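Give the planner a memory before you give it a bigger model

Most of the arguments I hear about table-clearing robots are about the policy network: how large it is, how many demonstrations went into it, whether it should see one camera or three. I work on the layer above that, the part that decides which job comes next, and I think it gets too little attention. A good share of the failures I read through in logs are sequencing failures. The arm could have done the job. It was sent to do the wrong one.

Our bench task at Skarska is clearing up after a snack. There is a round black tray with rubbish on it, a dish rack, a clear tub and a black rectangular tray. Two arms share the table. Written out as a list it looks trivial, and for a while we treated it that way, with a fixed script and a timeout on each step.

Scripts like that go wrong at the shared tray. Both arms have reasons to be there. A paper cup, a spoon and a wooden stick lie close together, and a plan that allots one item to each gripper can send two wrists into the same small space. 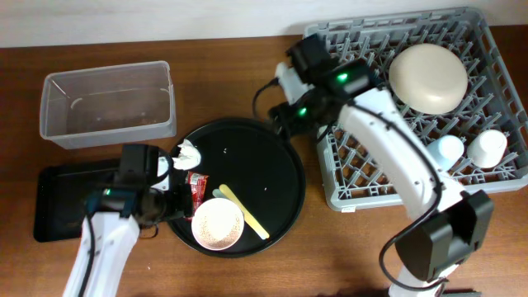 What the planner should know

Stinow, the task planner we moved to in September, keeps a plain table of objects. Each row holds a class, a last known position, a confidence and the time it was last confirmed. When an arm passes over something and hides it, the row stays and its confidence drops slowly. Our old code rebuilt the world from every new image, so a spoon under a gripper simply stopped existing. The planner would then declare the tray clear, or give the same spoon to the other arm when it reappeared.

We replayed 3000 logged episodes through both versions. I won't pretend a replay is the same as a live trial, but the new planner issued far fewer conflicting assignments, and it did so with the same perception model and the same grasping policy. The tracking code took two of us 19 working days to write and test. Training a larger policy would have taken longer and left the bug where it was.

The usual objection is that an end-to-end model will learn to remember on its own. Perhaps it will. The team behind Satham is betting on that, with a context window of 8 seconds, and their demos are smooth. My trouble is with what happens after a bad run. With a table of objects I can open the log, find the row that went stale and fix the rule that let it. With a hidden state I can collect more data and hope.

Rice is the hard case

Explicit state has limits, and I'd rather list them than have a reviewer do it. Loose grains don't fit into rows. We tried a cluster per pile, then a coverage mask over the tray, and the mask is what we kept. It's coarse, it costs almost nothing to update, and the planner only asks it whether enough of the tray is still covered to be worth another pass. Núñez, our simulator, still handles grains badly – they bounce too much – so the threshold was set by hand on the bench. 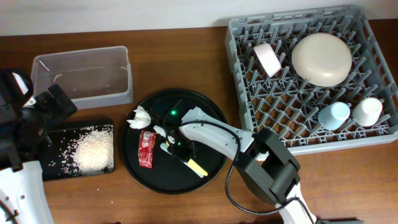

Rice on the rectangular tray, with the right gripper over the round one.

A mask beside a table of objects is not elegant, and there's a seam between the two that we have to maintain. I would still take that over a single representation I can't inspect. If you're about to ask for more GPU time, read a week of your own failure logs first and mark which ones were really about order. Then decide what to ask for.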